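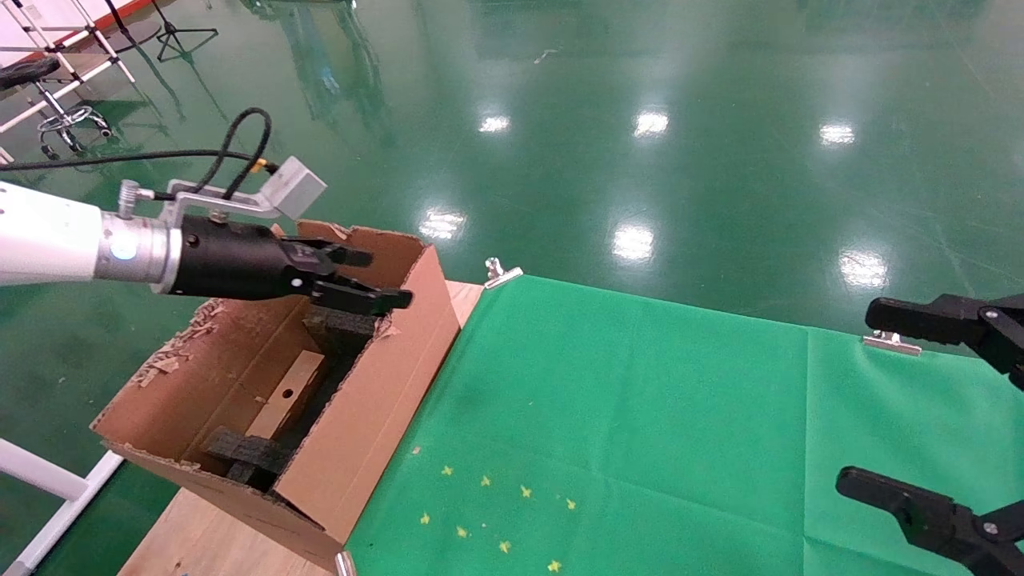
Open day at Stuvier draws 210 to see robot arms handle small parts

Dec 3, 2025

Stuvier opened its robotics hall to the public for an afternoon this week, and 210 people came through the doors. Most of them were students from the technical college, along with parents, a few retired machinists and staff from two packaging firms in the area.

The main stop was the two-arm work table near the back of the hall, where the company is teaching its robots to pick up small, light objects and move them between a cloth and a cardboard box. Yellow stars, of the kind sold as party confetti, were laid out on a green cloth clipped down over the table top. The box held a wooden block and pieces of black foam.

Bienvenido Sison, who runs the handling group at Stuvier, gave the demonstration three times during the afternoon. He told visitors that flat, thin items are still among the hardest things for a two-finger gripper to lift. "A block is easy. You close the fingers and it is there," he said. "A confetti star lies flat and gives you almost nothing to hold."

The cloth helps with that, he said, as it gives a little under the fingertips. On a bare table the fingers tend to slide over the star or push it along. The group tried several fabrics over the fall before settling on the present one.

Each arm carries its own gripper and can be guided by an operator or run by the control software, which Stuvier calls Selora. The company has recorded 659 sessions with the software so far and plans to keep adding to them through the winter. Sison said the group keeps the failed attempts as well as the good ones.

In the first demonstration an operator guided both arms by hand controls. In the second and third the software did the work alone, with a member of the group standing by at the stop button. The third run was halted once when a star stuck to a fingertip, and started again a few minutes later.

Visitors were then allowed to try the controls themselves, two at a time. There was a line for most of the afternoon, and 23 people got a turn before the hall closed. Rizal Lubis, a second-year student, managed to drop one star into the box on his fourth try. "It feels slow at first," he said. "You want to go faster than the arm does, and then you lose it."

Several visitors asked about jobs. Sison said Stuvier has no robots working in customers' plants at this point and that the table is for research only. A first trial is being discussed with Rudd, a parts supplier that packs small hardware by hand, but no start date has been agreed on. The trial would cover one packing bench and last up to 100 days.

The company also showed a conveyor line and a sorting station in the front part of the hall – both older projects that have been open to visitors before. Coffee was served in the entrance.

Stuvier shares the building with Skekonero, which makes test fixtures and kept its own workshop closed during the event. A second open day is planned for spring. School groups that want to visit before then can write to the front office, which is taking requests through the end of December.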